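Gripper keeps squeezing after the packet has already been let in

Posted 1/21/22 by Filley

We've got a pair of hand-held grippers for recording packing jobs: snacks off the sofa, into a cardboard box, repeat until lunch. The same settings go to a proper arm later. Trouble is, the closing force has started creeping. I set it to 4 on the little scale and by the tenth packet or so it's behaving like a 10. The result is crushed biscuits, and last week one bag burst its seam and scattered itself across a colleague's keyboard, which now crunches.

Firmware is whatever shipped. I've cleaned the pads. It happens with both soft bags and stiff foil ones, so I don't think I can blame the shopping.

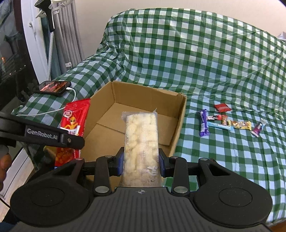

Long clear bag first, red foil packet second.
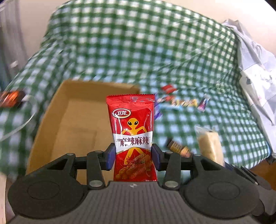 If I switch off and wait it goes back to normal, for a bit. Has anyone had this and fixed it without posting the whole thing back to Prirkcombe? Their repair desk last had mine until June.

Jarman
Yes, and it was heat. The force reading drifts as the motor warms up, so the controller thinks it isn't gripping hard enough and has another go. Mine was fine up to 65 degrees and a menace after that. Log the temperature next to the force for one session and you'll see it. Then redo the zero with the jaws open and the motor warm - the manual tells you to do it cold, and the manual has never had to sweep up crisps. Put a hard limit on the current as well, and keep your fingers away from the jaws until you have.

Skukport
have you tried softer pads

Filley
Softer pads just crushed things more gently. The warm zero has helped a lot, thanks Jarman. Almost two hours today and only one casualty, a biscuit that may have been broken when I bought it. The current limit is going in on Monday. The keyboard is beyond help.

Last updated: two days after posting
Contact us | Copyright the posters | Back to top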